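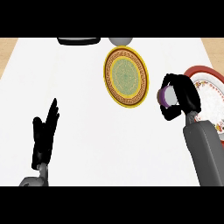
How long should the blackout between scenes four and five be in the current script of Kaltine?

Eleven seconds as written, measured from the last word of the letter to the first footstep on the gravel track. The prompt book has it at nine, and the prompt book is wrong. The longer reply to Prapai's points follows, with the quoted text kept so that people reading the digest can follow it.

Prapai Jitpraphai wrote:

> I have now read both versions of Kaltine against each other and I do
> not think the revised one should go to the autumn tour without more
> work. My objections, in order of weight:
>
> 1. The new scene five depends on the audience remembering the name
> Bugti, which is spoken once, in scene two, by an actor facing
> upstage. At the Brollero I sat in row M and did not catch it.
>
> 2. The letter has grown. It was a short thing read by a tired man and
> it is now a speech. I would go back to the old text.
>
> 3. The cue numbering no longer agrees between the lighting plot and
> the prompt book. Somebody has added cues without renumbering.
>
> 4. I am not convinced the interval is in the right place. Ending the
> first half on the door knock made people laugh the night I went.
>
> I would also like to know whether the Dastamine reading used the old
> text or the new one, as the notes in the archive do not say.

On 1. Agreed on the fact, not on the remedy. The line is upstage because the actor is at the stove at that point and there is no time to bring her down. Adding a second mention in scene three is simple and costs one line. My proposal is that the brother says "Bugti never wrote back either" in place of "He never wrote back either." The pronoun was unclear in any case, as two other men have been mentioned by then. If we do this, the line in scene five that explains who Bugti was can be cut, and I would like to see it cut.

Row M at the Brollero is under the balcony overhang. Speech from upstage is poor there in every production I have seen in that house. It should not be the test for the whole tour, but two of the tour houses have a similar overhang, so the point stands.

On 2. The old letter was 44 words. The new one is 331. I counted them with the salutation and without the stage directions. I understand why it looks like a speech on the page. In performance it is broken up by the sister folding the sheets, and she has three separate pieces of business during it. The old letter did not give her time to do any of them, and her exit then had no cause that anyone could see from the house.

What I would accept is a cut in the middle. The paragraph on the price of the boat repeats what the father says in scene one. Take it out from "You will want to know what it fetched" to "and that was the end of that." The sense holds across the gap. I tried it aloud and the join is clean. I would not go back to the old text.

On 3. This one is my fault. When the blackout was lengthened I added two cues, 61A and 61B, to the lighting plot and sent the plot to the operators before the prompt book had been updated. The stage manager then entered them as 62 and 63 and moved everything after them up. From cue 62 to the end of the play the book is therefore two ahead of the plot. Nothing has gone wrong in performance, as the operator was working from the book and had renumbered the desk by hand, but a new operator given the plot would be lost.

Please treat the plot as correct. I will send a corrected book. Until it arrives, subtract two from any cue number in the book from 64 onward, and read 62 and 63 as 61A and 61B. The sound cues have their own numbers and are not affected, apart from the gravel track, where the delay printed next to it is the old nine seconds.

On 4. I was there the same night and heard the laugh. It came before the knock, on the business with the coat, and carried over. On the other nights I attended the knock was met with silence. I would look at the coat first. If the actor hangs it up before the lamp is lit, the audience has nothing to laugh at by the time the knock comes. This was how it was played in rehearsal, and I do not know when it changed.

Moving the interval would mean ending the first half after scene four, and the second half would then run under half an hour. That is too short for a play of this length, and it puts the interval inside the one blackout we have just spent so much effort on.

On Dastamine. The reading used the new text for scenes one to three and the old text for the rest. The revision was not finished. Mieke De Graaf read the stage directions and her marked copy is in the archive under item 2237, filed with the correspondence and not with the scripts, which may be why you did not find it. Her notes on the pace of scene two are worth reading. She marks a pause after "the ferry" that is not in either text and that the cast has since kept. I think it should be printed.

She also questions the title, on the grounds that the place is not named in the dialogue until nearly the end. I have no view on this. The author was asked in January and wants it left alone.

What I need from the list:

Objections to the Bugti line in scene three, if any.
Objections to the cut in the letter.
Anyone who has a prompt book copy with handwritten changes after cue 61, please tell me which copy it is before the corrected one goes out, so that the changes can be carried over.

The pause after "the ferry" I will put into the next draft unless told otherwise. The coat is a matter for the director and I have written to her separately.

One small thing missed in both versions. In scene six the sister says she has been waiting "since the lamps were lit", but the lamp is out at the end of five and is not lit again before she speaks. Either she says "since dark" or we need another cue. I would prefer "since dark".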